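Does 40 out of 40 in simulation mean anything for a real tabletop arm?

Posted in Robotics & Automation

punstead_bench

I'm trying to decide whether to spend the summer copying a result and I'd like someone to talk me out of it, or into it.

The method is called Trolis. The claim is that if you train a two-arm policy on a few demonstrations and then scramble everything else in the simulator (camera tilt, table finish, wall panels, random clutter), the policy stops caring about the room and just does the task. The write-up reports 200 training scenes per task and 40 successes in 40 trials on the held-out set. The held-out set is also simulated. There's a section headed "Transfer" which is five sentences long and has no numbers in it.

I got the scene generator running on Tuesday and have been stepping through what it makes. Some of it is odder than any room I will ever work in.

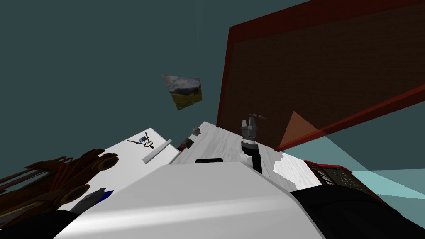 My worry is that this kind of variety is cheap. You can tip the viewpoint over and hang a landscape at an angle all day long, and the contact between a finger and a plastic object is still whatever the physics engine says it is. Nothing in the paper varies friction or weight. So did the policy learn to be robust, or did it learn to ignore wallpaper?

We have two arms and one decent workstation. Has anyone moved a Trolis policy onto hardware and had it hold up?

3 replies

Ross

Short version, no, 40 out of 40 doesn't mean much by itself. A perfect score on a test set made by the same generator as the training set mostly tells you the generator is consistent.

I ran something close to this last year. Visual scrambling did help us with lighting and with a camera that had been knocked out of place, so I wouldn't write it off. Where it fell apart was the grasp. The arm went to the right spot, closed, and the object squirted out sideways. In simulation the same grasp had never slipped once.

If you do go ahead, I'd do it in this order:

Look at which objects the policy touches and which are only clutter. If the clutter never blocks a path or gets bumped, it's decoration.
Retrain with friction and mass varied and leave the visuals plain. Compare that against the published version, same number of scenes.
Only then move to hardware, and write down your success rule before the first trial. "Nearly had it" creeps into these counts very easily.

Also check the random seeds. I have seen a "held-out" set that shared its table layouts with training — new textures, same positions. The score dropped a lot once that was fixed.

elline1830

works fine for me in sim, haven't tried real arms. you need the newer renderer or the see-through shapes come out solid. the default settings are good enough imo

Elline Workshop

I'm less gloomy than Ross, though I agree about the seeds. Camera tilt is worth having if your mount is bad, and most mounts are bad. I would still ask the authors for the transfer trials, failures included. If they ran them, there's a log somewhere. If they won't send it, I'd put the summer into something else.

punstead_bench

Thanks. Seeds first, then. I've written to the authors and will post here if I get a log. The renderer was already up to date.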